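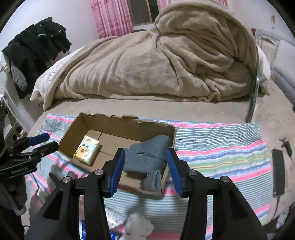

3.2 Collection of Demonstrations in Student Residences

Figure 3. Packing task on a bed, with hand-held grippers at the open carton. Blue finger pads face one another across a blue-gray fabric item; a small pack lies at the left of the box.

The demonstrations were recorded by students enrolled in the project course at the Korkerstead campus. The course ran for one term, and collection began in February, after two weeks of practice in the teaching laboratory. Students worked in pairs. One member of each pair carried out the task with the hand-held grippers, and the other kept the written log and reset the objects between attempts. The two changed places after every eight attempts.

The packing task was chosen because it needs little space and can be set up with objects that students already own. Each pair was asked to supply an open carton and a mixed group of household items, of which at least one had to be soft enough to change shape when held. The items could be placed on any stable surface. Many pairs used a bed, as in Figure 3, where the carton stands on a striped cloth and a folded plush blanket lies behind it. Bedding proved harder to work on than the laboratory bench – a carton on a mattress tilts when its wall is pushed – and the instructors decided to keep such recordings in the main set.

Soft items were treated as a separate group in the log. A knitted piece may be held at many points, and the students did not always agree on where a grasp should begin. The written guide, prepared by the Santoso teaching group, therefore asked only that the two pads be brought to either side of the fabric before closing, and that the arms be held still for a short moment at that point. No rule was given for the order in which items were to be moved.

In total, 1,898 attempts were logged. Every pair was required to submit at least 80 attempts to receive credit for the unit, and around 100 were set aside in the first review, mostly on account of missing log entries. The remaining files were passed to the Giltorari archive – the shared store used by all project courses in the department – and were closed to further changes on Mar 31, 2020.

The training runs described in Section 4 draw on this closed set alone.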